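Apr 11, 2025

Equipment plan, second pass

Budget ceiling came back at $3000 for the rest of this round, a lot better than I feared! So I redid the shopping list from scratch this morning, and the order of things has changed.

Top of the list is now fingers. I had the second wrist camera up there last time, but cloth work is where all our hours are going and the fingertips are what we keep fiddling with. Jesow quotes $211 a pair for the toothed ones, and I'd like 8 pairs. That comes to $1688, so more than half the money in one line. Big bite, I know. Asked them if the price drops past five pairs, no answer yet.

I really like this tooth profile for fabric. The two edges mesh, so there's a lot of contact along the fold, and you can close on a bunched-up bit of cloth without having to find a hem first.

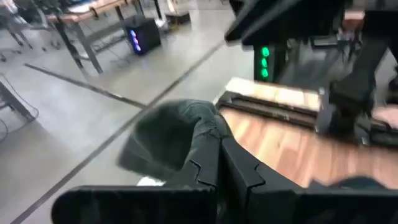

Wrist cam, toothed fingers closed on the dark green-gray cloth.

Second item: soft pads from Dirudance, to try against the teeth on thin stuff. Cheap enough that I'd buy one set and not think too hard. Their lead time is 9 working days, fine by me.

Third: the spare wrist camera from Prurkance. Still want it, still waiting on the quote. If it comes in over what's left after fingers and pads, it moves to October with the new bench. I would rather have good fingers and one camera than the other way round.

Not buying: the Liang cable carrier. Lovely thing, wrong length for our arm, and the longer version eats the whole camera budget. Velcro ties and some floor cable cover will do for now.

To do
– chase Jesow on the quantity price
– check the bolt pattern on the Dirudance pads against our finger mounts (drawing is in the shared folder, rev B)
– more cloths! Different weights, a couple of stretchy ones, something slippery. Can go on petty cash
– ask whether shipping comes out of the $3000 or the general account

Very keen to get the first order out.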